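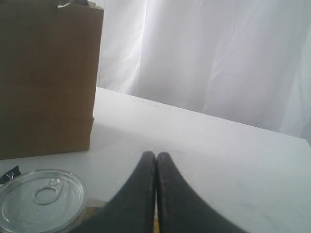 ### 3.2 Work surface and backdrop

The packing study was carried out in the smaller workroom at Millalholm during August. As Figure 2 shows, the tabletop is white or very light grey, and a white curtain hangs behind it. We preferred the pale colour because the edges of a carton are then easy to distinguish, as was already recommended by Halilović for sorting tables.

**Figure 2.** Table and curtain, with cardboard box at left.

The surface has faint smudges and light scuffs, mostly toward the right side. We did not polish these marks away, as Ratih Yeoh had observed in the Skakstead trials that a newly polished top lets light cartons slide. The folds of the curtain give soft grey shadows, and these were judged acceptable for the colour ratings. Each participant packed for three sessions, and the table was wiped with a damp cloth between them.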